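Software Engineer, Manipulation Planning and Control (simulation team)

Zosis — full time, on site or mostly remote

Zosis makes planning and control software for robot arms and hands. We are a small company and we are looking for one more engineer for the group that builds Ryu, our motion planner, and Falla, the tool we use to set up, run and replay manipulation tasks in simulation. You would be the fifth person in this group, so your code will be used by your colleagues in the first weeks.

What the work is

Most of our days are spent on short tabletop tasks in rendered rooms: pick up a small thing, carry it over a bowl or a plate, let it go in the right place. We have 1,664 such tasks in Falla at the moment. Each one is a room, a table, a few objects, an arm and a goal written in a short text file. The planner gets the same task many times with the objects moved and the view changed, and we look at where it fails.

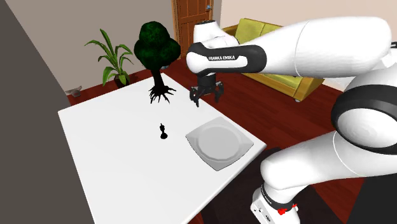

Of the full set, 493 tasks are still marked as unstable. This means that Ryu finds a path in one run and not in the next, with only a small change in the start pose. A large part of your first half year would go into this group of tasks. Some of the causes we know already: the collision shapes for thin objects are too coarse, and the time limit of the planner is the same for easy and hard scenes. Other causes we do not know, and we would be glad for a person who likes to read logs with patience.

The second part of the job is control of hands with several fingers. With a parallel gripper the grasp is one number, open or closed. With a hand, our grasp controller must decide which fingers take the load and how to keep the contact while the wrist is turning. The present controller was written for simple shapes and it shows. We want to replace it during the year, and you would take part in the design from the start.
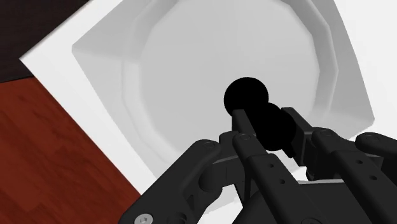
You would also help to maintain the nightly test run. It starts at 2 in the morning, and a summary is waiting when the team comes in. At present the summary is too long and people skip it. A better one would be a good first project.

What we ask for

Good C++ and Python, and the habit of writing tests.
Practical experience with motion planning, or with control of arms or hands. Simulation only is fine.
Comfort with rigid body transforms, contact models and the usual numerical troubles.
English good enough for written reviews. Several of us are not native speakers, so please do not worry about small mistakes.

It is a plus if you have worked with perception, for example pose estimation from rendered images. The perception module, Gemum, belongs to another group, but we change its interface together with them and somebody has to understand both sides.

A doctorate is not required. We have colleagues with and without one.

What we offer

A permanent contract, paid at 86 percent of full salary during the trial period of three months and at full salary after it. We know this is unusual and we prefer to say it here. Flexible hours, with one common hour at 11:00 for reviews. A workstation of your choice, also for the home office.

How to apply

Send a CV and a short letter to the jobs address on our contact page, with "Ryu" in the subject line. Please add one piece of code that you wrote yourself, even an old one, and a few sentences about what you would change in it today. We answer every application. After a first call there is a paid task of half a day in Falla, and then a talk with the whole group. We would like the new colleague to start in October, but a later start is possible.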